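COMMUNIQUÉ DE PRESSE
Mulier, le 15 juillet 2025

Lalavus rouvre sa collecte de mailles à réparer, et cette fois on voit plus grand

Bonjour à toutes et à tous,

Je vous écris de l'atelier, entre deux cartons et une bouilloire qui siffle, pour vous annoncer une nouvelle que je garde pour moi depuis des semaines : Lalavus relance sa collecte de pulls et de gilets abîmés ! L'an dernier, j'avais tablé sur 200 pièces. Vous en avez apporté 550, et j'ai dû pousser les étagères jusque dans le couloir (pardon aux voisins du dessus, qui ont enjambé des sacs tout l'hiver).

Le principe ne bouge pas. Vous déposez un tricot troué, détendu ou décousu, lavé si possible, et je regarde ce qu'on peut en faire. Reprise invisible, reprise bien voyante en laine de couleur, coude renforcé – on en discute ensemble au comptoir. Les mailles trop fatiguées partent chez Hinrichs, la petite filature avec laquelle je travaille depuis les débuts, où elles sont effilochées puis refilées. J'ai eu les premières pelotes en main le mois dernier : un peu rêches, d'un gris chiné que j'adore.

La nouveauté, ce sont les soirées Stindance. On s'installe à la grande table, on apprend à remailler, on met de la musique, et tant pis pour ceux qui comptent leurs points à voix haute. Il y aura 2 soirées en octobre, ouvertes aux débutants complets. Aiguilles et laine sont fournies, et vous venez avec votre propre pull.

Côté pratique, le dépôt se fait à l'atelier Lalavus, 61 rue des Tanneurs, aux heures d'ouverture. Je prends la laine, le coton, le mohair et les mélanges. Je ne prends pas les collants (on me le demande à chaque fois !). Le diagnostic est gratuit et le prix de la réparation est fixé avec vous avant le premier coup d'aiguille.

Journalistes, blogueurs, curieux : passez quand vous voulez, je vous montre les pelotes et je vous fais un café. Pour une interview ou pour assister à une soirée Stindance, laissez un mot à l'accueil de l'atelier et je vous rappelle.

Contact presse : atelier Lalavus, 61 rue des Tanneurs, Mulier
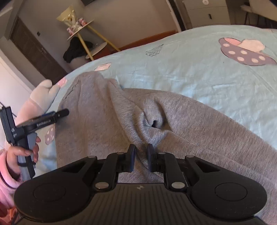

Maille gris clair étalée sur un lit.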